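4. Using the Bed as a Folding Surface

If your Jimora folding board is still in its box, leave it there for this section. Small garments fold perfectly well on top of a made bed, provided the bed is prepared and you are willing to be firm with it. A bedspread is a soft, padded thing with opinions of its own, and it will pass them on to your shirts.

These steps apply to both the standard Jimora kit and the Skikgate travel kit. Owners of the Cheema wall rack should read Section 7 first, then come back in a better mood.

4.1 Preparing the bed

1. Make the bed. Pulling the cover up over the pillows and hoping does not count. Take the pillows off and put them on a chair.

2. Spread the bedspread so that it reaches the wall side and hangs evenly on the others.

3. Standing at the foot, smooth it toward you with flat hands. Long creases come out if you pull both sides at once. Pulling one side only moves the crease somewhere less convenient.

4. Press down the ridge along the wall. It will come back. A low ridge is fine, and you will not be folding there anyway.

5. Empty your pockets before leaning over. Keys leave dents, and pens leave something worse.
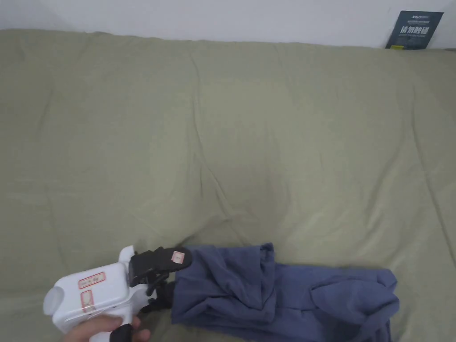
Fig. 9. Sage-green bedspread against a white wall. Gentle folds are acceptable. Note the card at upper right.

Note: Small puckers in the padding are normal and cannot be smoothed away. One owner wrote to us about them 5 times. Our advice has not changed.

4.2 Cards, notices and other things at the wall

Guest rooms and rental rooms tend to come with printed matter. The card in Fig. 9 reads 请勿触碰, "do not touch." When you meet a notice like this, do as it says and work from the near side of the bed. There is plenty of bed.

CAUTION: Do not snap or shake out the bedspread while anything is propped behind it. Items that fall between a mattress and a wall are covered by no warranty known to us.

4.3 Folding

1. Start with one garment. Put the rest of the pile on a chair, but not the pillow chair, unless you enjoy sorting.

2. Lay the garment face down on the near part of the bed, within easy reach. If you have to kneel on the bed to get at it, it is too far away, and your knee has just undone step 3 of the last section.

3. Smooth the garment from the middle outward. Use the side of your hand. Press lightly: on a padded cover, pushing harder only digs a hole for the fabric to sink into.

4. Fold each side in toward the center, sleeves included. Sleeves that refuse may be folded back on themselves.

5. Fold up from the hem in halves or thirds. Pick one and stay with it for the whole pile. Mixed piles lean.

6. Slide a flat hand underneath and lift the finished garment to the shelf or drawer. Do not stack on the bed. A stack on a soft surface will stand until you turn around.

Note: Towels and jeans over 200 grams (a towel of any ambition) are better done on a table. See Section 5.

4.4 Troubleshooting

Garment has a crease you did not put there.
It has copied one from the bedspread. Smooth the cover again, turn the garment over and refold.

Piles come out in different widths.
Use the Prirnura width card, part 176, supplied with the standard kit. If you have lost it, a magazine will do.

Someone has sat down on the bed.
Return to 4.1, step 1.

Continue to Section 5, Folding on a Table.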